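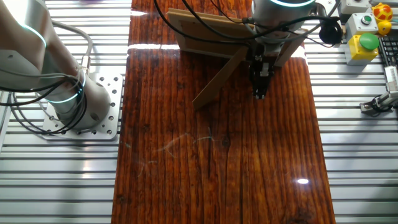
Tan wooden frame, tilted, on a varnished reddish-brown board.

Search news and products Go

Deák Introduces Stallberg Tabletop Picture Frame

December 13, 2019
By the Deák Press Office

WONLEY. Deák today announced the Stallberg, a small wooden picture frame intended for desks, shelves, side tables, and reception counters. The frame is assembled at the company's Kurkham workshop and replaces the earlier Deák tabletop frame, which was withdrawn from the catalog in August.

The Stallberg has a light wood border with a clear finish. The border profile is thin, so that the printed sheet and its mat take up most of the front face. A green sample sheet with a white surround is packed with each frame. The sample carries small dark text in the center panel and black marks along the surround. It may be used as a trimming guide for the customer's own print and then kept or discarded.
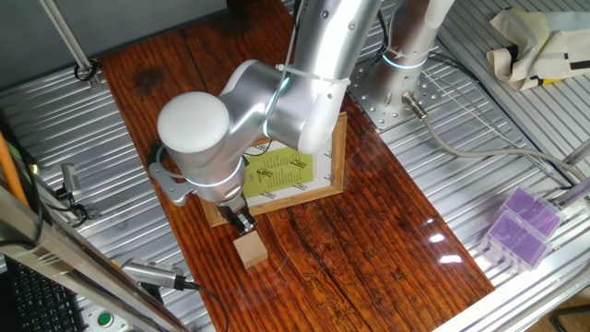
Stallberg upright on the board with its printed sheet in place; small wooden block in front.

The main change from the previous model is in the back. The earlier frame had a wire stand that could slide sideways on smooth furniture. The Stallberg uses a narrow easel-back stand attached to a cardboard backing panel. The stand opens on a fixed hinge and sets the frame at a slight backward lean. The foot is cut square and should be in full contact with the surface before the frame is released.

Deák recommends a level, hard surface. Varnished and lacquered wood is suitable if it is clean and dry. Grain, knots, and shallow scratches do not affect the stand. An open crack wider than the foot should be avoided. On a long board or mantel, the frame should be placed so that both lower corners are supported.

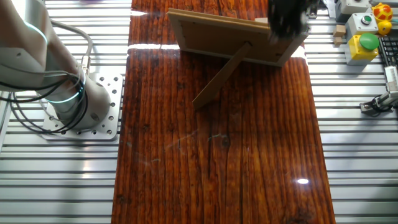
Rear view: tan cardboard backing, pale wooden border, and easel-back stand.

To move the frame, hold it by the border at an upper corner or along one side. The stand should not be used as a handle. If the frame is to be turned to face another direction, lift it clear of the table first; dragging puts a side load on the hinge and may mark a glossy finish.

To change the print, fold the stand against the backing and lay the frame face down on a soft cloth. Release the backing, remove the sheet and mat together, and insert the new print behind the mat. Refit the backing with the hinge toward the top edge. The frame can also be stored flat, with the stand folded in.

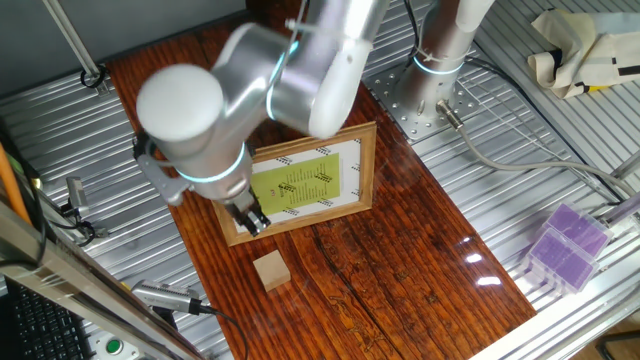 Availability and Packing

The Stallberg will be sold through the Deák store in Wonley and by mail order from Kurkham. The first production run is 1000 frames. Trade customers may order in cartons of 50. Each frame is wrapped separately, with the stand folded and the sample sheet installed.

Replacement backings, complete with stand, will be offered in packs of three. Orders for backings ship from Kurkham within seven working days. Backings for the withdrawn model remain available while stocks last and do not fit the Stallberg.

About Deák

Deák makes wooden frames, mats, and small display goods for home and office use. The company has its store and offices in Wonley and its workshop in Kurkham. Trade inquiries should be addressed to the Wonley office.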